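2022-10-12, Rarier project, sim bench

Reset script now puts the blue bin back in the same spot after each run. Syafiqah changed the wrist camera tilt and re-rendered. Two of six test runs still stopped early - joint limit again, same as in September. Vernon to check the limits file.
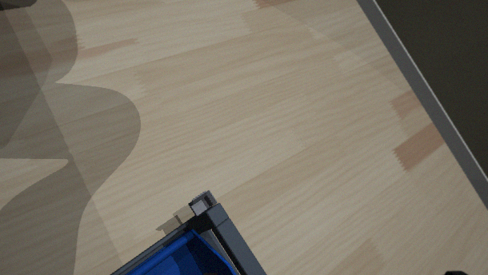

Render: S. Pangaribuan, Stinham robotics club

Arm shadow covers a lot of the wood on the left. Try a softer light before the next batch. Bin corner shows up well against the table, so leave the colours.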